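I am writing this post on Friday evening, with tea, after a week when my team made me angry two times and happy one time. For people who are new here: I follow the women's basketball of Rillescombe, which plays in the second division, and I write about it when I have something to say. English is my third language, so please be patient with my sentences. 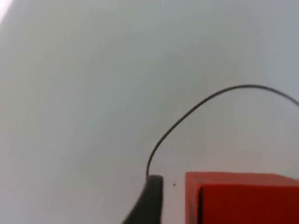
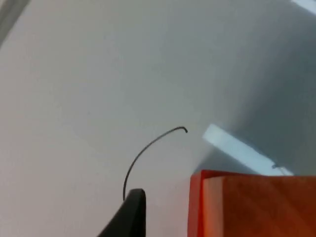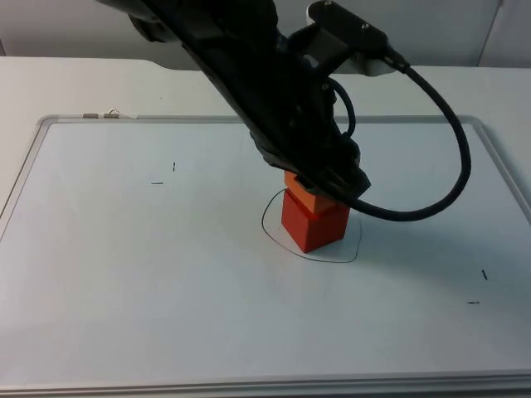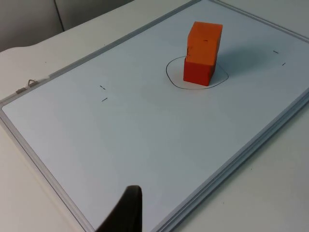 Filed under: Basketball / Season Notes

Should Rillescombe move to the new league?

The question came in November and since then it is the only thing people discuss at the games. The Hoarau League wants to grow from ten teams to twelve. It is known that they look at us and at Cekutham. Our club has said only that it is "listening," and I believe this word was chosen very carefully.

First I will say what I like in the idea. The level is higher. In our division we have four or five games each year when the result is clear before the second quarter, and I do not enjoy them, even when we win. Last Saturday we won with 94 points and I looked at my phone during most of the fourth quarter. A player who is good should have good players against her. Our point guard is now in her third season, and if she doesn't get harder games here, she will go and find them somewhere else. I could not blame her.

The television is also better. At present our games are shown on a stream with one commentator, and the sound is sometimes missing for a whole quarter. In the Hoarau League every game has a proper broadcast. My mother, who lives far away and likes to watch with me on the phone, would be very glad.

Now the difficult part. The league asks for a hall with at least 4,000 seats, and ours is much smaller. The attendance for the last home game was 1,148, and this was a good night, against a neighbor. So we would need to rent the Grillov Arena, on the other side of the river. I have been there for concerts. It is a fine building, but the last bus leaves before a late game would be finished, and the parking costs more than my ticket does today. I also ask myself how it feels to play before so many empty seats. In our old hall the noise comes back from the roof and the visiting teams hate it, especially at the free throw line. I would miss this very much.

Then there is the travel. Now the longest trip is three hours by bus. In the new league, there would be flights, and the players who study or have a second job would have to choose. I talked with a few parents after practice and they did not agree with each other at all. One father said that real professionals do not have this problem. One mother said that her daughter is only a real professional until the end of each month, when she sees her pay. I laughed, but I thought about it on the way home.

And what happens with the rivalry? If Cekutham goes and we stay, we lose the best two nights of the year. If we go and they stay, it is the same. I would say yes more easily if both clubs moved together and kept the old date for the first meeting. I haven't read anything official about this.

A reader asked me by email if the team is even strong enough. I think we are, but not with the bench of today. Our starting five can play with anybody for 25 minutes. After this we get tired on defense, we stop switching, and the other team finds the open shooter in the corner again and again. You could see it on Wednesday. We were ahead at halftime and finished with 55 points, so you can guess how the second half was. We need another forward who rebounds, and a second guard who isn't afraid to bring the ball up against pressure. The coach used seven players in this game. In the new league, with about 30 games before the playoffs, seven is not possible.

My own opinion changes from day to day. After Wednesday I was against it. After Saturday I was for it, mostly because I was bored. If I had a vote I would ask for one more year here, with the money spent on the bench, and then I would go. But I do not know if the invitation will still be open in one year, and the club doesn't know it either, or it doesn't tell us.

The next home game starts at 7 p.m. and I will be in my usual place behind the visitors' basket. If you have a different opinion about the league, please write it in the comments. I read all of them, but I answer slowly, because I check my spelling.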